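4.2 Where things are put down between meals
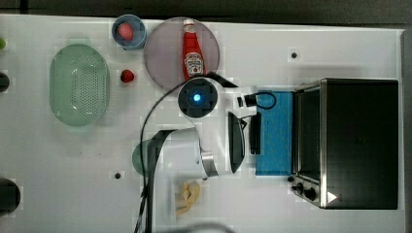
K. Brynjólfsdóttir
Flornness Centre for Household Studies, Gristau

Figure 4. Items on a white work surface: colander, cup, plate, ketchup bottle, sponge and toaster oven.

The Flestum households were asked to keep a record of what stayed out on the kitchen surface between one meal and the next. Over 14 weeks, ending in February, they made 2,285 entries. This section deals with the 222 entries in which a vessel was used to hold something other than what it is normally used for, or in which an item lay on a dish without being served from it.

Figure 4 shows both cases. The small light-blue cup holds a strawberry-like item, and the ketchup bottle lies on its side on the large round plate. We coded the first as "held" and the second as "rested". The raspberry below the cup was coded as "loose", as it is in contact with the table only. The green colander beside it was entered separately under draining equipment.

Resting was more common than holding in every household. Plates attracted bottles, jars and cutlery, and people seldom recalled having chosen the plate when we asked them later. Several said it was simply the nearest flat thing. Cups were used for small fruit, clips and teabags, and here the choice was usually remembered.

Cleaning items followed a different pattern. Sponges were rarely placed on or in a dish and tended to be left against something large that did not move, such as a bread bin or an oven. The blue sponge in Figure 4, immediately left of the toaster oven, was coded as "adjacent to appliance". We had at first used a single code for anything near an appliance, but this mixed sponges with food packets and was dropped after the second round of coding. Entries already made under the old code were gone through again by hand.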